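Hurkgate Community Board > Food and Drink > Instant coffee at work, is it really that bad?

wattle_and_daub
Posted 1st July
Hi all, long-time reader and only an occasional poster, so be kind. I've just moved to a new job at a small office out past Disbridge and the kitchen has a kettle, a toaster with one good side and a big tin of instant. That's the lot. My last place had a proper machine and I got very used to it (spoiled rotten, my wife says). Now I'm standing at the bench at ten in the morning with a mug of something brown and wondering whether I should be bringing in my own gear, or whether I'm being precious and should learn to make a decent cup of instant like everyone's nan did. What do you lot do at work?

Marg of the Flats
Oh love, you're not being precious, but I do think instant gets a rough trot. I grew up on it, made on hot milk in a saucepan, and I'd still take that over half the flat whites I've paid for this year. The trick is not to pour boiling water straight on. Put a splash of cold in first, stir it to a paste with your sugar if you have it, then top up. My mum swore by that and so do I, it takes the harsh edge right off!

tinkerbill
Sorry Marg, I can't agree with you there. I've tried the cold splash every which way and all I ever get is a cooler cup of instant. The trouble is the tin. A big tin in a shared kitchen gets opened twenty times a day with the kettle steaming next to it, and somebody always goes in with a wet spoon. By the second week it's a brown rock. Buy a small jar, keep it in your desk drawer, and you'll notice the difference straight away.

Marg of the Flats
Well, I'd have you over for a cup and change your mind, Bill, but I'll give you the wet spoon. I used to leave a little note on ours. It did nothing at all.

plunger_pete
Bring a plunger. I've got a Wutier one, the two-cup size, and it's been to three jobs with me and only ever lost a foot. Grind at home the night before if you don't want to be the person running a grinder during a meeting. Four minutes, push down slowly, done. I can't see why anybody would drink powder when the alternative is that easy.

wattle_and_daub
Thanks Pete, I did think about a plunger, but our sink has no strainer and I have a bad feeling about the grounds. How do you manage yours?

plunger_pete
Fair question. I knock them into a bit of newspaper and take them home for the roses. I'll admit I have left it in the sink till home time once or twice and been spoken to.

Jawad Jadoon
Good evening everyone, I hope I'm not too late to put in a word for the humble stick. I look after the tea room at our bowls club, and before that I did the same at the Rizvi showroom for seven years, so I've seen every system come and go. We had the tin (the rock, as Bill says), then a pod machine that someone's son-in-law gave us, and then a percolator that took so long people had gone home. What has lasted is the single sticks. Each one is sealed, so the last cup tastes the same as the first, and there's no spoon to argue over. I bought a carton of 500 before our December break-up and it saw us well into the new year, visitors included. A clear box is the other half of it, to my mind. If people can see what's left they'll tell you when it's getting low, whereas with a cupboard you only hear about it once it's empty.
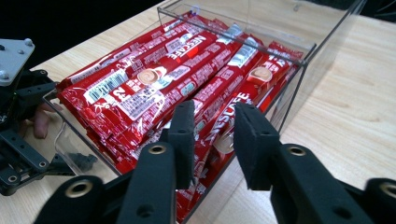

Nescafé sticks in the clear box, all laid the same way

Lay them lengthwise and you'll fit far more in than if you tip them in loose. And do put out decent milk! I think a lot of what people blame on the coffee is really long-life milk.

tinkerbill
Agree completely on the milk. But sticks, Jawad, think of the rubbish! All those little wrappers for a teaspoon of coffee each. My small jar gets washed out and used for screws.

Jawad Jadoon
You're right about the wrappers, Bill, and it does bother me. For one person in an office I'd go with your jar. For a room full of bowlers with wet hands I'll stay with my sticks.

Marg of the Flats
Tidy box, Jawad. Mine would be a jumble by lunch.

wattle_and_daub
You've all been lovely, thank you. I'm going to start with the small jar and Marg's cold splash, and if I'm still grumpy in a fortnight I'll pick up a plunger and some newspaper. Does anyone have a favourite jar, by the way? There seem to be two kinds at our shop, the powder and the freeze-dried, and one's nearly double the price.

plunger_pete
Freeze-dried, if you must. The powdery one is for baking.

Marg of the Flats
Powder makes a beautiful coffee icing, he's right about that much. Two teaspoons in a tablespoon of hot water, let it cool, then in with the butter and icing sugar. I'll put the whole recipe up in the baking section when I find my glasses.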